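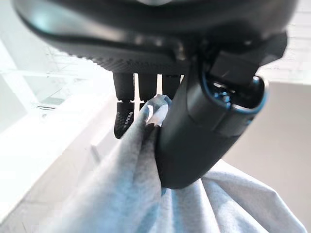 1/ Laundry folding thread, as promised to the three of you who asked. I've got a mountain of fabric to get through and a cup of tea going cold, so let's go.

2/ First job is flattening. Lay the thing down and press it with your hand before you fold anything! I skipped this for years and wondered why my tea towels came out like samosas.

3/ Fold towards you, then smooth again. Long edges first. If the corners don't meet, leave them, it's a tea towel and it'll be mopping up gravy by teatime.

4/ Fitted sheets. Right. Amado Panganiban showed me his way back in May (tuck one corner inside the next, keep going till you've got a sort of square) and I can do it now, but only if the telly's off and no one speaks to me.

5/ Someone asked about the Grala folding board. I had one. It's fine for T-shirts, hopeless for anything with a hood, and it lived behind the door until I gave it to my sister.

6/ My drawer is 31 cm deep, so I fold everything to fit that and stand it up on its edge. Measure yours before you start, or you'll be doing the whole lot twice like I did.

7/ Socks: pair them, fold them over once, done. Please stop balling them up, the elastic goes all baggy!

8/ Pillowcases I do in thirds, then in half. I keep the sheets inside the matching one so the set stays together in the cupboard.

9/ Towels tomorrow, as I've run out of table. Send me your duvet cover tips in the meantime, mine always ends up as a lump.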